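제5장 소규모 식육 가공과 직거래 유통

5.1 들어가며

축산물 직거래는 생산자가 도매시장이나 대형 유통업체를 거치지 않고 소비자에게 고기를 판매하는 방식이다. 앞 장에서 사육과 출하를 다루었으므로 이 장에서는 도축 이후의 단계, 곧 숙성, 발골, 포장, 주문 접수, 배송을 차례로 다룬다. 대상은 농장 안이나 가까운 곳에 가공장을 둔 소규모 사업자이며, 대규모 육가공 공장은 제9장에서 따로 설명한다.

소규모 가공장의 수익은 지육 한 마리를 얼마나 고르게 판매하느냐에 달려 있다. 등심과 안심은 주문이 몰리지만 사태, 목심, 우족, 잡뼈는 남기 쉽다. 남은 부위를 냉동 창고에 오래 두면 보관비가 늘고 품질도 떨어진다. 그래서 많은 농장이 부위별 판매와 함께 꾸러미 판매를 병행한다. 꾸러미는 구이용, 국거리용, 다짐육을 일정한 비율로 섞은 상품을 말한다.
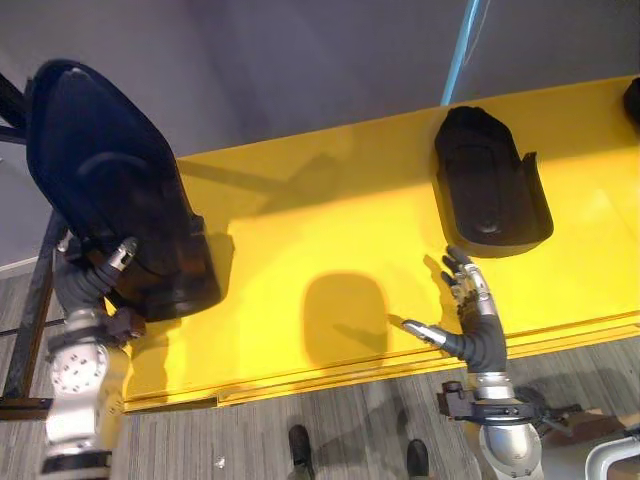 꾸러미 비율을 농장이 정해 버리면 단골이 먼저 떠난다는 것이 Gedari 농장의 의견이다. 이 농장은 처음에 한 가지 꾸러미만 팔다가 국거리가 너무 많다는 말을 거듭 듣고 구성을 바꾸었으며, 지금은 주문서에 빼고 싶은 부위를 적는 칸을 두고 있다고 한다.

이러한 의견은 타당하지만 선택의 폭을 넓힐수록 작업 시간이 길어진다는 점도 함께 보아야 한다. Droller 가공장의 경우 꾸러미 종류를 2종에서 5종으로 늘린 뒤 포장 작업을 하루 더 잡아야 했다. 종류를 늘리기 전에 포장대의 넓이, 진공포장기의 처리 속도, 라벨 출력 방식을 먼저 점검한다.

5.2 주문 마감과 도축 일정

직거래에서는 주문을 먼저 받고 도축 두수를 정하는 것이 원칙이다. 주문 마감일은 배송일에서 거꾸로 계산한다. 소고기를 11일간 숙성한다면 숙성 기간에 발골과 포장, 도축장 예약에 필요한 날을 더한 만큼 앞서 주문을 마감해야 한다. 돼지고기와 닭고기는 숙성 기간이 짧아 같은 날 배송하더라도 마감일이 달라진다. 축종이 섞인 주문은 가장 긴 일정에 맞춘다.

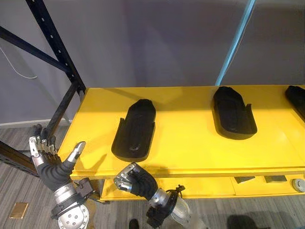

명절 전에는 도축장 예약이 일찍 차므로 평소의 일정표를 그대로 쓸 수 없다. MacPherson 협동조합은 지난 설에 주문 597건을 받았으나 도축장 자리를 제때 잡지 못해 일부를 명절 뒤로 미루었다. 조합은 이듬해부터 예약을 먼저 확정하고, 확보한 두수에서 나올 수 있는 양만큼만 주문을 받았다.

5.3 수령 장소와 배송

배송 방법은 택배, 직접 배송, 거점 수령으로 나뉜다. 택배는 지역 제한이 적은 대신 보냉재와 상자 비용이 든다. 직접 배송은 온도 관리가 쉽지만 배송 경로가 흩어지면 운전 시간이 길어진다. 거점 수령은 정해진 시간에 소비자가 찾아오는 방식으로, Trivitz 장터처럼 냉장 시설을 함께 쓰는 곳에서 주로 이용한다.

어느 방법을 쓰든 수령 가능 시간, 미수령 시 처리 기준, 냉장과 냉동의 구분을 주문서에 미리 적는다. 중량에 따라 금액이 달라지는 상품은 예상 금액과 확정 금액을 나누어 표시하고, 확정 금액은 포장이 끝난 뒤 문자로 알린다. 주문서 양식과 작성 요령은 5.4절에서 다룬다.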